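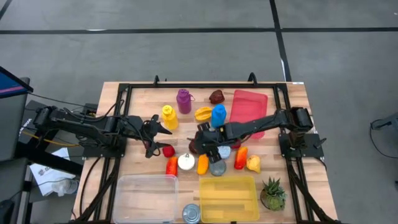
Light planked top in a butcher-block pattern, with purple, yellow and blue bottles towards the back.

Guides > Benches and Tabletops > Finishing
Last updated: 17/09/2026

Section 4: Oiling your Beltalard top

Now for the good bit! Your top is screwed down, the packaging is out of the way, and it's time to bring the colour up. Pale planks change the most with the first coat, and seeing the grain come alive is worth an afternoon of anyone's time.

These steps are for the 1710 mm top, supplied bare. If yours came pre-oiled, skip to step 6.

You will need:
Vanhove hard oil, 1000 mL tin
Sandpaper, 180 and 240 grit
Cotton rags, no fluff
A Fiso pad or any white scouring pad
Gloves and a dust mask

1. Clear the top and vacuum it, joins and all. Glue spots left from fitting will show up as pale freckles under oil, so scrape them off now.

2. Sand with the 180, always along the planks. Go lightly over the joins, where the grain can change direction from one strip to the next.

3. Wipe with a damp rag and leave it until the wood feels dry and a bit furry. Sand again with the 240 until the fur is gone, then vacuum once more.

Note: Fenna Segers on our bench team likes to shine a torch low across the surface at this point. Every scratch you missed throws a little shadow (it's a humbling trick, but a great one).

4. Stir the oil. Don't shake it, or you'll be chasing bubbles. Pour a small puddle in the middle and push it outwards with the pad, working it in along the grain.

5. Wait 15 minutes, then wipe off everything that hasn't soaked in. Be thorough! Oil left sitting on top goes tacky and collects every crumb in the house.

CAUTION: Oily rags can heat up and catch fire on their own. Soak used rags in water straight away, lay them flat outdoors to dry, and never leave them scrunched up in a bin.

6. Do the underside and the end grain too. The ends drink a lot more oil than the face does, so give them two passes. A top that's sealed on one side only can cup.

7. Leave overnight with a window open, then repeat steps 4 and 5. Two coats will do for a desk. For a kitchen or craft bench we'd go to three.

Note: Keep the top out of direct sun while it cures, and don't oil if the room is above 37 degrees. If you're finishing in February, start early in the morning.

Living with it

Wipe spills as you see them and put a mat under anything hot. Coloured drinks, dyes and cleaning products should be mopped up quickly, and bottles that drip are best stood on a tray. A dull patch can be sanded and re-oiled by itself, and it blends in beautifully after a week or two.

Steps checked by Anouk Visser, Vutgate workshop.

Related guides
Section 3: Fixing the top to its base
Section 5: Rings, scorch marks and ink
Choosing between oil and hard wax
Cutting a top to length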